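Home | News | Opinion | Shop Floor | Jobs | Log in

Write the rule where the part is

By Ivan Kravchuk

Quick one this month, I'm between two audits and the kettle's on.

I have now read the new handling rules at Fuvo twice. 35 pages. Good paper, nice binding, a flow chart. Not a word in it on where a robot may take hold of a part. Plenty on fences. Plenty on who signs what. A whole page on the colour of the floor tape. But the thing the robot does all day, picking something up and putting it somewhere else, gets one line: "Parts shall be handled with due care."

Due care. Tell that to a gripper.

I'm not having a go at Fuvo in particular. Ilten's rules are the same, and Marneo's were worse until May. Most sites I visit have a thick book about people near machines and nothing at all about machines near parts. The first book matters, of course it does, people get hurt. But the second one hardly exists, and the scrap bin pays for it.

My argument is short. Every part a robot handles should have a written grip rule. One page. Which surfaces you may touch. Which you may not. Which way up. What to do when it comes out of the bin the wrong way round. Signed by someone who has held the thing in their own hands.

Take push buttons, the big mushroom ones that go on control panels. Looks like nothing, a button. Then you hold one and there's a cap, a collar, a thread, an adapter, a contact block, and each of those minds being squeezed in its own way. Scuff the cap and the customer sends it back. Nip the thread and the nut won't run. A person learns this in a morning, mostly by being shouted at. A robot learns whatever the person teaching it thought was obvious, and that's the trouble, becuase two people never think the same thing is obvious.

I've watched it. Same cell, early shift and late shift. Early shift taught it to come in by the cap, quick and easy, always sticking up. Late shift taught it to hold by the block and leave the cap alone. Both worked. Both passed. 297 buttons later somebody in packing asks why half of them have a mark on top and half don't, and it takes two days to find out that there were two ways of doing it and neither was written down.

The late shift had it right, in my view. Hold it low, by the contact block and the adapter, a finger either side, cap upright and clear of everything. You keep your fingers off the bit the customer sees. You keep them off the thread. And the button is already the right way up for whatever comes next.

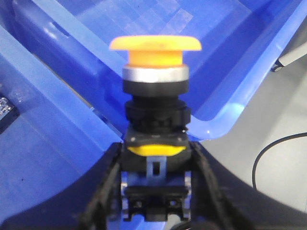 What a grip rule should say

Not much. People hear "standard" and think of another 35 pages. No. Mine would go:

Where to hold. Name the surface. "Sides of the contact block", not "lower part".

Where never to hold. Same again. Cap, thread, terminals, anything that clips on or off.

Which way up at the end. Say it even when it's obvious.

How hard. A number, with the gripper it was measured on. Change the fingers, measure again. Ribbed fingers grip differently from smooth ones and I'm tired of seeing one figure copied across both.

What counts as a bad pick. Tilted? Slipped? Two at once? Write down what the robot does then. Put it back, set it aside, stop. Pick one.

Who to ask. A name and not a department.

That's it. Fits on one side. Hang it on the cell.

The objections

I've had them all. Radymyr Tymoshchuk and I went round and round on this at Říha, and he's no fool, he has run more cells than I have. His case: the whole point of the newer robots is that you don't spell things out. You show them, lots of times, and they cope. Write a rule for every part and you're back to the old days, a week of programming for a bracket.

Fair. But he's mixing up two jobs. How the robot gets there, the path, the angle, the little wiggle at the end, fine, leave that alone. Show it and let it cope. What it's allowed to touch is a decision about the product and a person has to make it. If you've shown it 2,121 picks and a third of them were by the cap, you've made a rule already. You just made it by accident and can't read it.

Second objection, cost. There are 3,263 part numbers in the Říha stores. One page each, that's a lot of pages. Yes. But nobody's asking for all of them by tea time. Start with what goes through a gripper now. Most of the rest are cousins: the yellow button and the red one want the same page. Group them. Where a page covers a family, list the family on it.

Third, "it'll never be kept up to date." This is the one that worries me. Rules rot. Supplier changes a clip, the block gets a bit longer, the page is wrong and everyone still trusts it. I don't have a clean fix. Best I've seen is at Marneo, where a new drawing can't be released untill the grip page has been looked at. Slows things down by an afternoon. They grumble and they do it.

One more thing and then I must go. These pages should be shared. The firm that makes the button knows best where it can be squeezed. Why isn't it in the box? We get a leaflet with wiring in more languages than I can name and not one little drawing of where the fingers go. Buyers should ask for it. If enough of us ask, it'll turn up on the data sheet next to the thread size, and people will wonder how it was ever left off.

Right. Audit at two. Write to me if you've got a grip page you're proud of, I'd like to see it.

Comments (4)

panelshop_dave
We do this already, sort of. Marker pen on a laminated card. Green where you can hold, red where you can't. Took ten minutes a part.

R. Tymoshchuk
I did not say "never spell things out". I said don't spell out more than you'll check. Otherwise yes, fine, you win the one about the cap.

Meg T
How hard: agree on the number, but who measures? Our force readings drift and we only check them twice a year.

oldfitter
Supplier drawing with finger marks on it. Been asking for that since before robots. Vices have jaws too.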